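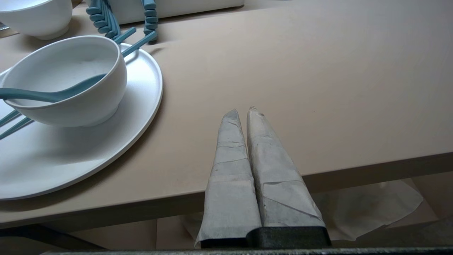
*The tableware bench at Truston: plate, bowl, spoon, chopsticks, and the fingers expected to deal with them.*

**Truston open day, Jastville, 9 Feb 2025**

I have been promised a robot that does the washing-up since I was small enough to be excused from doing it myself. So when Truston opened its workshop in Jastville for an afternoon, I took the bus over from Fullemstead to see how they were getting on.

Entry was free, tea was not. The queue went past a wall of posters with a great many arrows on them, then through a pair of fire doors into a long room of benches, each with a chore on it. Folding towels. Sorting screws into trays. Picking up tins and putting them on a shelf, which the shop trade apparently wants very badly. And at the far end, laying and clearing a table, which was what I had come for.

I liked that bench best, partly for the fingers. There are two of them, wrapped in pale grey paper, folded and creased in bands like something done on Christmas Eve with the shop shut. The taller one has a little torn bit at the very tip. I have stood in front of machines costing more than my house that inspired less affection.

The task is harder than it sounds, and I say that as someone who came in thinking it sounded easy. Take the bowl with a teal spoon in it, the handle sticking out over the rim. You or I would pick up the lot without a thought. A machine has to decide whether the spoon is part of the bowl, a separate job, or an obstacle. Then there are the chopsticks, some poking out from under the plate and some behind the bowl. My own kitchen looks like this most evenings, so full marks for realism.

The demonstrator told us they had logged 1,547 attempts at clearing that table since June. I asked how many had gone well and got a long answer about what one means by "well". A plate moved to the right place with its spoon left behind is a partial success, it seems. I shall be using this at home.

We watched 2 runs. In the first the arm took hold of the bowl, lifted it, thought for a while and put it down again a hand's width to the left. In the second it got a chopstick, to warm applause, and carried it to the tray with the care of a man moving a full pint. That took four minutes. My daughter, 15 and not easily impressed, said she could have emptied the whole dishwasher by then -- a claim I would dearly like to see tested.

The shop-floor benches were further along. The tin-stacker rarely dropped anything, though all its tins were the same size and faced the same way. A similar rig is on trial in a warehouse in Chiba, where it is said to shift 3,000 items on a good day. We weren't given the figure for a bad one.

Can they do the chores yet? Tins, yes, if you are tidy about your tins. Supper things, no. I bought a tea, drank it by the door and carried the cup back to the hatch myself. The bus home was late.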